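Handtuch falten, Vorführungen mit den Handgreifern, 21. Juni

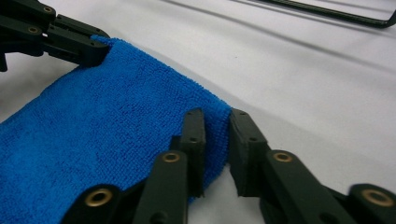

Blaues Mikrofasertuch an zwei Punkten gegriffen, Sicht aus der Kamera am Handgreifer.

Aufgabe wie im Plan Plirkari: Tuch an zwei Stellen fassen, anheben, einmal umschlagen, ablegen, loslassen. Beide Greifer von Hand geführt, einer links, einer rechts. Aufnahme beginnt mit offenen Backen und endet mit offenen Backen.

103 Durchgänge aufgenommen, 7 davon verworfen. Bei 5 war das Tuch beim Umschlagen aus den Backen gerutscht, bei den anderen zwei hat die Lageverfolgung des linken Greifers ausgesetzt. Rohdaten liegen auf Gorkumow unter dem üblichen Ordner, noch nicht beschnitten.

Notizen:
Der Flor ist kurz, die Schlingen halten aber gut zwischen den Backen. Wer zu weit innen zufasst, schiebt einen Wulst vor sich her und bekommt die Kante nachher nicht mehr gerade. Lieber knapp am Rand greifen und erst dann ziehen.

Hrvoje Trajkovski zieht schneller als ich. Beim Training im März hat das Modell zwischen zwei Tempi geschwankt und mitten in der Bewegung angehalten. Wir haben uns jetzt auf sein Tempo geeinigt, ich habe 20 Durchgänge zum Üben gemacht, die zählen oben nicht mit.

Rechter Greifer hat etwas Spiel im Gelenk. Buchsen prüfen, Ersatz bei Petkov bestellen.

Offen: Startlage des Tuchs stärker variieren, bisher fast immer schräg. Danach Probelauf auf dem Arm bei Stamance, Termin macht Hrvoje.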